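The Jewelry Box Is Not Going to Save You

Every December the stores fill up with jewelry organizers, and every December I get asked which one to buy. My answer hasn't changed in years. Keep your money.

Drimeo wants $835 for a walnut cabinet with 30 velvet slots. I have seen one in a friend's bedroom. The slots hold earring backs and a dead watch battery, and the necklaces are in a heap on the dresser where they always were. Troltia sells a cheaper version with drawers so shallow that a bangle won't fit unless you lay it flat, and then it takes up the space of five rings.

The people who design these things seem to think we own jewelry the way a shop does, one piece per hook. Most of us own a pile. Pearls, a chain with a knot in it, a bracelet from an aunt, a stone that came off something. You wear four of them and feel guilty about the rest.

I'm told sorting is calming. Maybe for some people. I spent most of an evening on one knot with a sewing needle and I was not calm.

What I do now is dull. Chains get fastened before they go down, so they can't wind around each other as easily. Bangles go in a plain open box, since they don't tangle with anything. Pearls lie flat on a cloth by themselves. If I haven't worn a piece in 900 days, it goes to somebody who will. Try that for a month before you let anyone sell you a cabinet.
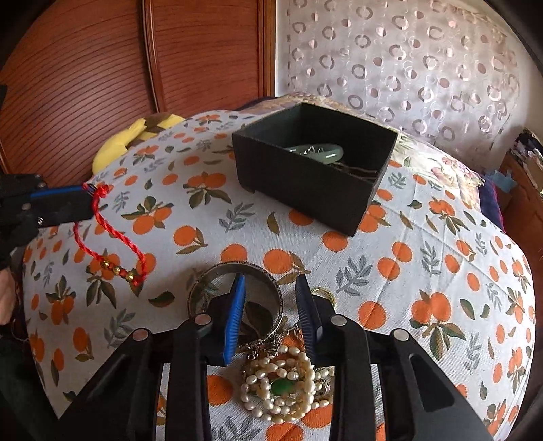 Bangles, pearls and a tangled silver chain on orange-print fabric, with an open black box.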